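Drawer or shelf for spices and small cans?
Home & Kitchen > Storage

nuniabend
Redoing the storage in a small kitchen and trying to decide between one deep drawer and open shelves for cans and jars. I have 127 inches of wall in total and the stove takes a chunk of that. Right now I lose things at the back of the cupboard and buy them twice. I have three jars of cumin. A white cabinet with a top drawer is the style I'm leaning toward.
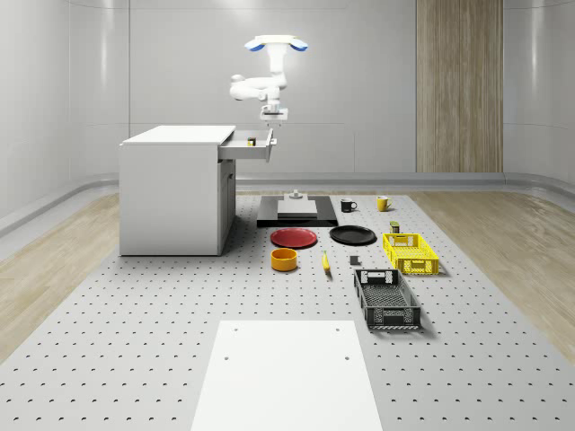
Budget is $291 for the whole thing, including handles. Anyone switched from one to the other and regretted it?

cosier_k
Drawers, every time. You look down and see all of it. Put labels on the lids and you're done.

ptarmigan9
I disagree. Cans are heavy and cheap runners sag. Mine started sticking in November after a year of use. Shelves don't have moving parts. If you keep them shallow, one can deep, nothing gets lost.

cosier_k
What runners did you have? Full extension ones with a decent weight rating should be fine. The ones that come in the box often aren't.

ptarmigan9
Whatever came in the box. I still wouldn't pay extra for hardware to hold up soup.

Kumiko Tamura
I have both. Spices in the drawer, cans on a shelf 9 inches deep by the door. Spices fade in the light so I wouldn't put them on open shelves near a window. Measure your tallest jar before you order. I didn't, and the vinegar lives on the counter now.

nuniabend
Good point about the light, the window faces south. Does anyone line theirs? Jars slide when I shut a drawer hard.

zinska_lou
Ribbed rubber mat, cut to size. Skip the felt, it holds crumbs. I've also been thinking about pegboard on the wall for the measuring cups but can't settle on hole spacing.
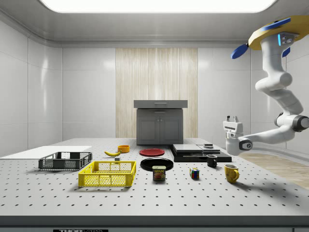

Evenly spaced small holes, light gray

ptarmigan9
Pegboard is a separate thread.

nuniabend
Going with the drawer for spices and one narrow shelf for cans. I'll get better runners and see what's left for handles.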